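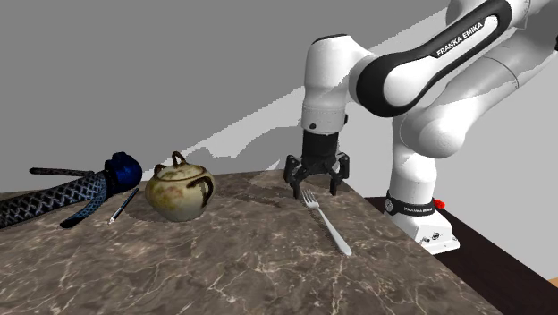 Figure 3. A tabletop in simulation, with the Franka Emika arm and two-finger gripper over a marble surface. A fork and a lidded pot are among the objects laid out.

3.2 Collecting demonstrations by remote control

All demonstrations in the Vado set were given by a person driving the simulated arm from a desk. The operator holds a tracked hand controller and watches the workspace on a monitor. Moving the controller moves the gripper by the same distance, and a trigger sets how far the fingers open. A second button releases the arm, so that the operator can bring the hand back to a comfortable position and pick up the motion again. We call this the clutch. Operators used it often in the first hour and much less after that.

The link between the controller and the arm is handled by Endier, our teleoperation layer, which was first written for the hardware study in Section 5. Endier reads the controller pose, smooths it, and passes a target pose to the inverse kinematics solver. If the solver finds no answer within the joint limits, the arm holds its last valid position and the controller vibrates. We tried scaling the hand motion down near the table, but operators found the change in speed hard to predict and we dropped it.

Scenes are built by Gridside. For each scene it picks a tabletop material, a wall, a light direction and a set of objects, then places the objects so that none overlap. Object types are mixed on purpose. Kitchen items may share the table with things that have no link to the task, and the policy has to leave these alone. Shadows are kept on during rendering, including the hard ones that fall on the wall behind the table (Figure 3). An early version of the set, rendered in January with flat lighting, gave policies that failed when a shadow crossed the target object.

The fork is one of the harder targets. It is thin and lies close to the surface, so the fingertips must come down almost to the table before they close. Operators settled on two ways of doing this. Some lined up the gripper across the neck of the fork and lowered it straight down. Others came in over the handle, where there is more to hold, and accepted that the head would tip during the lift. We kept both kinds of demonstration and did not label them.

The pot calls for a different approach. Its lid handle can be grasped from the top, but in our physics settings the lid is fixed to the body, so a grasp there lifts the whole object. This was a choice made to keep contact simulation fast — it also means that results on lidded objects should not be read as evidence about real ones.

In total we recorded 1,000 demonstrations and kept 900. A demonstration was removed if the object left the table, if the clutch was held for longer than 8 seconds, or if the arm struck an object other than the target. The kept set covers 51 objects. Each record holds the joint positions, the gripper opening, the controller pose and the rendered views, all stored at the control rate.

Replay was checked with the Goodwin tool, which runs the stored joint positions through the simulator again and compares the final object poses with those in the record. Small differences came from contact between the fingertips and the table, mainly in the fork demonstrations.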